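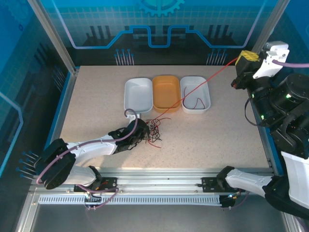
Sorting hookup wire offcuts: by color, by gauge, or not at all?

Forum: Bench Organization and Storage

cerar_bench
Posted 10/11/2019

I have a bag of mixed hookup wire, mostly red and black, that has turned into one solid knot. Stranded, PVC insulation, several gauges, lengths from a few inches to a few yards. I want it separated into shallow trays on the bench and kept that way.

Current plan is three trays. Red in one, black in one, everything too short to use in the third. Two questions. Is color the right first sort, and what is the least bad way of getting long pieces out of the knot without kinking them?

stripgauge26
Color is the wrong first sort. You can see color at any time. You can't see the difference between 24 and 26 AWG from two feet away, and that is the mistake that costs you a crimp. Sort by gauge, then let the colors mix inside the tray.

loomandlace
Disagree with the above for anyone who mostly builds small DC stuff. If I need a power pair, I reach for red and black first and check the gauge second. It is printed on the jacket of anything worth keeping.

stripgauge26
It is printed on the jacket of some of it. Offcuts under a foot often have no legible marking at all.

loomandlace
Then they go in the short tray and you measure them with a stripper when you need one. That is what the short tray is for.

ohmward
On the second question. Do not pull. The knot is almost never a true knot, it is a lot of loose loops that have passed through each other, and tension locks them. What works for me:

Put the bundle flat on the bench, in the middle, with clear space on all sides.
Spread it outward from the center until you have free ends showing all the way around.
Pick one end. Follow it back into the pile and lift whatever crosses over it. Keep the wire itself slack.
When it comes free, coil it immediately and put it in the tray before touching the next one.

The fourth step matters more than people think. A long piece left lying across the bench goes straight back into the pile, or gets dragged over the trays and takes something with it.

cerar_bench
That last part is exactly my problem. I get one end into the tray and the other end is still in the knot.

ohmward
Then you are coiling too early. Free the whole length first. If it is too long to free in one go, coil the loose part, put a twist tie on it, and pass the coil through the pile like a bobbin. Keep the coil smaller than your palm.

Nguyen_harness
I rework harnesses for a living and would skip most of this. Anything under 11 inches gets cut out and scrapped. New wire is cheap, and bench time is not. We weighed a bin of offcuts in March and it came to 319 grams. The labor to sort it would have bought several spools.

loomandlace
At work, yes. At home the labor is free and the spool is not.

Nguyen_harness
Fair, but cut the worst of it anyway. Two snips in the right place will open a bundle faster than half an hour of threading.

stripgauge26
Please don't cut until you know which pieces are long. I have watched a good six-foot length of silicone wire become three useless ones that way.

tinned_and_true
On trays: low sides, hard plastic, no lid. I have the Claltero ones and they are fine, although the finish inside is slick and a light coil will slide to one end when you move the tray. Different tray colors help more than labels do. I keep the odd-colored one for the thing I use most.

Thin wire should be coiled loosely. A piece of 26 gauge bent into tight loops keeps the bends, and it will hook onto the next coil you put in with it.

ohmward
Agree on the bends. I wind thin stuff around a marker pen, slide it off, and tie it once.

cerar_bench
Does anyone use a mat underneath? My bench top is bare laminate and the wire skates around.

tinned_and_true
I bought a Warketti silicone mat, part 516, for soldering. It grips too well for this job. Strands stick to it and you end up pulling, so I go back to the bare top for sorting.

stripgauge26
Same. Bare top, good light, no mat.

cerar_bench
Going with gauge for anything over a foot, with the remaining tray for shorts in any color. I will try the bobbin method before I get the cutters out.

loomandlace
You will be back to color by spring.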